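Went along to the Howells open day in November, mostly because Bernadette Lemaire had a spare ticket and mostly against my better judgement. Howells prints and finishes soft furnishings at Flominthorpe: children's bedding, curtain fabric, and a line of wallpaper they took over when another firm closed. The flyer promised "the whole journey from thread to bedroom". We got perhaps a third of the journey, and a decent sausage roll.

I should say where I'm coming from. I've bought three sets of kids' sheets in the last few years that pilled before the second term of school, and one of them was sold as "heirloom quality". So I went in wanting to hear what that sort of phrase is supposed to mean.

## Getting in

The gate opened at 10 am and there was already a line back to the road. Parking was in a paddock, signed from the wrong direction. Our group had 28 people in it, which is too many for a tour where the guide has no microphone. Rangi Pearce led ours. He was likeable and clearly knew the print floor, but whenever he turned to face a machine the back half of the group lost him altogether.

We were given a booklet with the firm's history in it. The first six pages are about the founding family and the last one is about fabric. I'd have swapped those around.

## The print floor

You look down on the print floor from a walkway behind glass. Fair enough from a safety point of view, but you can't smell anything or feel anything, and you can't judge cloth from four metres up. Rangi talked us through how a pattern gets onto fabric, colour by colour, and said Howells holds 3129 designs in its archive. I asked how many are still printed. He said he'd have to check, and I'm still waiting.

The children's range was the part Bernadette had come for. She has two grandkids under five and firm opinions about cartoon bedding. Pastels are back, we were told, and the bright primary colours that sold so well a while ago are now hard to shift.
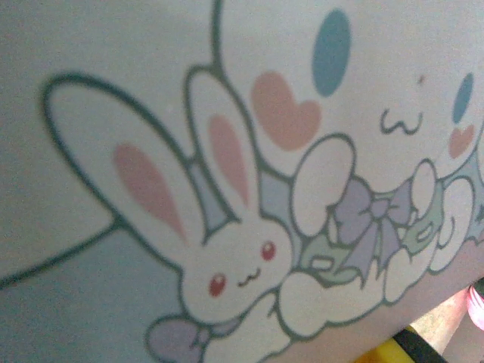

According to Rangi, parents choose the colours and children choose the characters, and the trick is to keep both happy. I can believe that. What I found harder to believe was the claim that their prints will go through 20 hot washes "with no visible change". There was a framed sample on the wall to prove it, washed on one side and unwashed on the other. It was behind glass as well, under a warm yellow light. I asked whether we could handle a washed piece and was told the samples were for display only.

I don't think anyone was lying to us. But if you have washed cloth that still looks new, why wouldn't you pass it around?

## Wallpaper

This was better than I expected, and I'll give them credit for it. Veronika Hubmann runs the wallpaper side and she was the only speaker all day who volunteered a drawback. She said plainly that the old damask patterns are a pain to hang, that the repeat eats up a lot of paper, and that people buy too few rolls and then come back to find the batch has changed and the greys no longer match. She told us to order a spare roll and keep the label. That was worth the drive on its own.

She was also asked why anyone would want scrollwork in bands across the wall when plain paint is cheaper. Her answer was that a lot of customers are doing a single room, or a single wall, and want something that looks like more than it cost. She didn't dress it up as a movement or a revival.

Where I part ways with her is on price. The mid-range paper is dearer than what I paid for a similar Jernero roll two years ago, and I couldn't see or feel a difference between them. Veronika said theirs has a heavier backing. Maybe so – I'd like to see both after a few winters in a damp hallway.
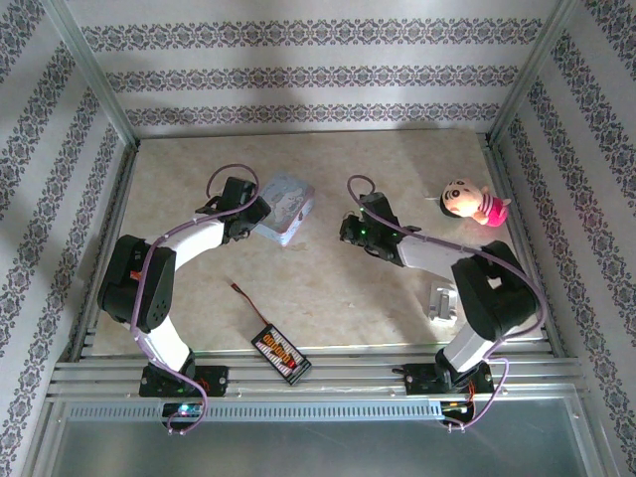
## The talk after lunch

Lunch was in the canteen and was fine. The talk afterwards was given by Eero Rissanen from Garndale, who supply some of the cloth, and it ran well over time. There were a lot of slides with arrows on them. He said the word "sustainable" so often that the man beside me started a tally on his booklet.

Under the padding there were a few useful bits:

- Thread count is a poor guide once you get past the middle of the range. A high number can just mean thin threads twisted together.
- Cotton blends dry faster but hold on to grease, so pillowcases suffer first.
- Wash new printed sheets inside out, and skip the softener.

He wouldn't be drawn on where the cotton is grown beyond "several regions". Darius Šimkus, who teaches textiles and was sitting in front of us, asked him twice. The second answer was longer than the first and contained less.

## The shop

The tour ends in the factory shop, as they all do. Seconds were marked down well and the faults were small ones, mostly a print a bit off line near the hem. I bought two pillowcases and a curtain panel. The full-price stock I'd leave alone, because you'll see the same sheets cheaper in town after Christmas.

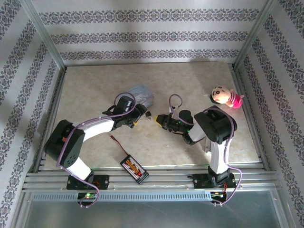

**Is it worth taking kids?**

Over eights might get something out of the print floor. Smaller ones won't see past the railing, and there's very little for them to touch until the shop, where there's far too much.

**Do you need to book?**

You do, through the Howells office. They said 1538 people put their names down this time and plenty missed out, so get in early if you're keen. Ask for a morning group, and stand near the guide.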